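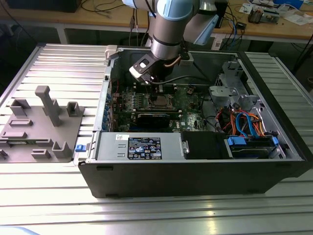 How many examples does it need before it can do the job by itself? More than we have, and how many more depends on which job you mean. Ankit asked me this at breakfast and I gave him that answer, and he wrote it on the whiteboard under "progress", where it still is.

February 25, 2019

In by eight. Heating was off again on our side of the building so I kept my coat on for the first hour. Started the arm, ran the joint check, then the short calibration, which passed on the second go. The first go failed on the wrist, by a hair. I have written it in the log in case it becomes a habit.

The plan for the day was 48 good runs for the Pasaribu set. By a good run I mean one where I drive the arm from start to finish, the part ends up where it should, and I didn't stop and dither in the middle. Dithering is the trouble. Jonas went through last week's runs and says the model has learned to hover. It comes down over the case, waits, goes up a little, waits again, and then moves. It got that from me. I do it when I am judging the depth and had no idea I did it so often until he played me six of them one after another.

So today I tried to decide first and move second. Slower between runs, quicker in them. I think the runs are better. Jonas will say on the next training pass.

Did the first block with the case square to the table, then turned it a few degrees for the second block, then pushed it a couple of centimetres to the right for the third. Annelies wants far more of this than we have been doing. Her view is that a hundred runs from one position teach it one position, and she is right, but each move means checking that the arm can still reach the near corner without brushing the shell, and that eats ten minutes a time. We agreed on five positions a day as a minimum. I managed five.

Lunch late. Soup from the place by the station. Selina came over from the Clornoden office in the afternoon with the new labelling sheet, and we went through it at my desk. It has too many boxes. She took out the one for "operator confidence" after I asked her what a three meant and what a four meant, and she couldn't say either. I'd like "reason for discard" to stay as free text. The reasons are the most useful thing I write all day and they don't fit in a list.

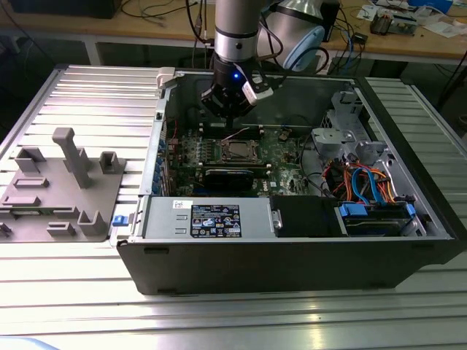 Discards were the other big subject. Wendelin's rule has been to throw away any run with a mistake in it, and I have been following that since December, but I have never liked it. If the fingers catch on something and I back off and try again, that is exactly what the model needs to see, since it will catch on things as well. The computer case is a good argument for my side. The cables come curling down towards the drive in a bundle, orange and blue and red, and anything you do at that end is done close to them. Over by the middle of the board, where the CPU socket sits with no cooler on it, you have a clearer way in from above, and my runs there are nearly all tidy. If we only keep the tidy ones, the set will fill up with the easy end of the case and the model will know nothing of the other. I put this to Wendelin on the phone and he said to save the recovered runs under a separate tag, and we'd train once with and once without. Good enough for me.

That means going back through the old discards to see what can be saved. There are 145 of them. I opened the first few tonight and most are short and plainly useless, me pressing the wrong pedal, or the recording stopping early. But there was one from last month where I missed, went back, came in from the other side and got it, and it is a better run than plenty we kept.

Final count was 46 good, 2 short of the plan, plus three recovered under the new tag. The last hour was poor. My hand gets heavy and I start to overshoot, and Annelies has told me to stop when that happens — I carried on for four more runs and had to throw out three. Will stop earlier tomorrow.

Copied everything to the Kavau drive before leaving. It took forty minutes and I read the Pekdale report while I waited. They gather theirs with two operators swapping every half hour, which I have asked Wendelin about before and will ask about again.

To do: new batteries for the pedal. Ask Jonas for the hover clips so I can watch them properly. Return Selina's pen.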